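Setting Up a Two-Bin Sort for Drink Containers

This procedure covers a small benchtop sorting point for empty bottles and cans, as used in the Erkbridge kitchenettes. It suits rooms that produce up to 48 containers between collections. Larger rooms need the floor-standing Balel units.

You will need

Two open-top bins of the same size, in different colours
Liners, if your collector accepts them
A clear stretch of table or bench against a wall
A drip tray or old towel

Step 1. Assign the colours

Choose one colour for recycling and the other for general waste, and keep the same assignment in every room. Write it on the inside of the cupboard door as well as on the bins – labels on the bins wear off with washing.

Step 2. Place the bins

Stand both bins at the back of the bench, leaving the front clear as a working area. Leave enough space to lift either bin without moving the other.

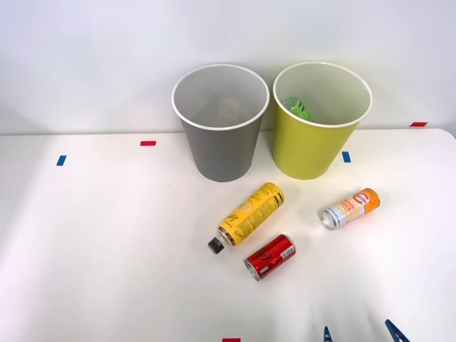
Sorting goes faster when the containers are laid out before any are dropped in. Empty each one over the sink, rinse it and lay it on its side on the bench. Check the material of every item, as shape is a poor guide. The red can and the slim white and orange one go in the metal count, while the yellow bottle is entered under plastic. Its black screw cap is handled according to your collector's rules. Putura asks for caps on; Lytvynenko depots ask for them off and bagged separately.

Step 3. Record and empty

Enter the plastic and metal counts on the sheet before the bins are emptied. Our sheet for December closed at 269 containers, and the running total stood at 2,053.

Empty both bins when either is two-thirds full. Rinse with warm water and a little dish soap, then drain upside down on the tray. Do not stack them wet – tapered bins grip each other and are hard to separate.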